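Household textiles: folding trial for grey cloths moves to the long table
Istthorpe Domestic Textiles Bulletin

The July round of the Istthorpe cloth-care work has finished its section on lengthwise folding. The section covers small grey household cloths of the kind sold for drying, wiping and general kitchen use, and deals with a single question: how a looped or patterned cloth should be held at its ends so that the long fold stays straight when the cloth is put down.

Earlier rounds dealt with stacking and with shelf depth. Folding was left until a white table of sufficient length was free. The method sheet, known as Dramani, asks for a plain pale surface so that the outline of the cloth can be read easily, and for the cloth to be laid out with nothing else beneath it. It allows a working period of 30 minutes, after which the cloth is shaken out and started again from flat.

Grey was chosen for the round because it is the commonest colour in the stock list. It also gives enough contrast against white for the hem to be followed by eye, and a fold line shows as a darker band.
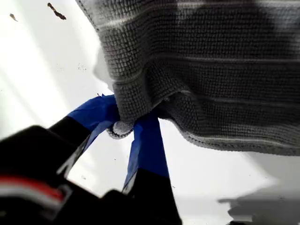
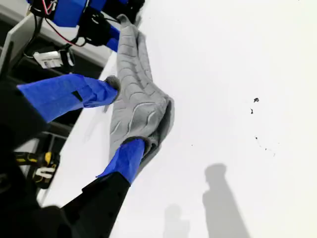
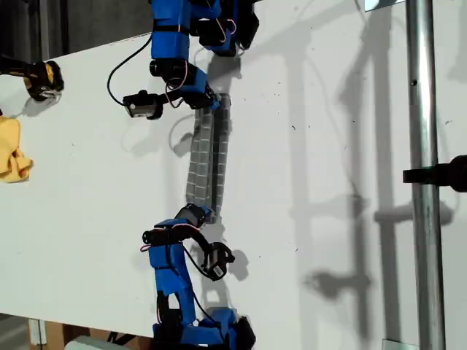
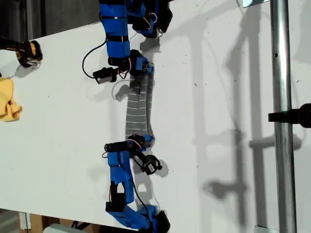

Grey fabric during the folding section, Istthorpe.

Issue 14, page 101

Looped cloths are the harder case. The loops stand proud of the backing, and when the material is gathered at one point the surrounding area creases deeply. A bound hem does not follow those creases closely and tends to settle into a shallow wave. In the first picture the narrow, darker binding can be followed along the lower hem, with the pale stripes crossing the body of the cloth. The method sheet classes this as a gathered hold and treats it separately from a flat hold, in which the edge is kept to a single thickness.

The two overhead pictures, third and fourth, show the lengthwise strip. Each has the fabric held at both ends, with a darker line along one side. The sheet advises that this side be checked first. A layered edge that wanders by more than the width of the hem should be opened and laid again, as pressing it flat will only fix the error. Bunching at a corner is recorded but does not by itself fail the fold.

Pale stripes or a printed grid are useful to the person checking. Where the lines cross the strip squarely, the two layers are in register. Where they slope, the cloth has been drawn to one side, and the end nearer the slope should be released and taken up again. Plain cloths give no such guide, and for these the sheet asks for a ruler to be laid alongside the strip.

Three hold positions are given in the current version of the sheet. The corner hold takes up the least material and leaves the hem free, but a thick cloth may turn about the corner. The end hold gathers the full width and is steadier, at the cost of some bunching. The mid-edge hold is kept for cloths longer than the table is wide, and was not used in this section.

Tension is to be kept low. A looped cloth pulled taut will lengthen and narrow, then recover after it is let go, so that a fold set under tension will not match the shelf size. The sheet gives no force value. It says only that the strip should lie on the table along most of its length.

Results will be entered in the Pivulari register, which now holds 2000 lines on household cloths, bath mats and small towels. Entries are listed by weave and hem type, and the colour is noted in a separate column. Readers who hold the older printed register should note that bound hems and turned hems were grouped together there and have since been divided.

The next section will take up storage of the folded strip, either rolled from one end or doubled twice into a pad. Drulari has supplied the drawer inserts, in two depths, and the shallower of the two will be tried first. Bath mats with a rubber backing are left out of the storage section and will be dealt with under floor coverings.

Copies of the Dramani sheet may be had from the bulletin desk at Istthorpe. Requests should state whether the large-print version is wanted.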